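Double bowl or one big single? Need to decide before October

mwana_m
Posted September 22, 2020
Hi all, Mwanahawa here, been lurking since the countertop thread. We're redoing our kitchen and the installer wants a sink choice from me. My husband wants one giant single bowl. I've had a double my whole life and I can't picture washing up without it. Talk me into or out of it please!!

kettleandcrumb
Single. We had a double in the old place and the small side was where sponges went to die. I can fit a whole sheet pan flat in mine now and I'm never going back.

Brulgate_Barb
Ok but kettle, where do your vegetables go when there's a pot soaking? I need two bowls. We went with uneven ones, big on the left and small on the right, and it's the best money we spent on that kitchen.
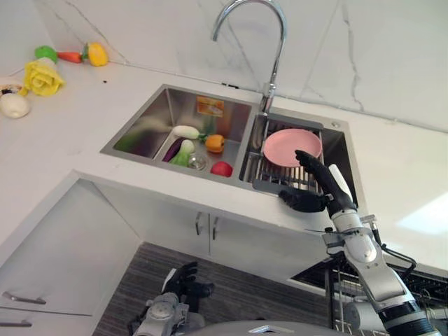

My one big thing is get a faucet tall enough to clear everything. I had a stubby one for 6 years and chipped so many plates on it (my sister still brings it up). With a gooseneck coming up between the bowls you can swing it over either side, and a metal rack down in the small bowl means a plate can sit there and drip without taking up any counter. Veggies stay over in the deep side.

kettleandcrumb
A rack IN the sink just means you've lost half your sink lol. I keep a folding one on the counter and put it away after dinner.

mwana_m
Barb that's pretty much the layout I had in mind! Is stainless a pain against a white counter? I'm worried about water spots.

Brulgate_Barb
You wipe it down at night, takes me 2 minutes. Brushed is more forgiving than shiny imo.

pete_arkar
Measure your biggest pan first. My stockpot is 13 inches across and it would not go in the small side of anything I looked at.

mwana_m
Measuring tonight. Husband is still Team Single, he's reading this over my shoulder and says hi kettle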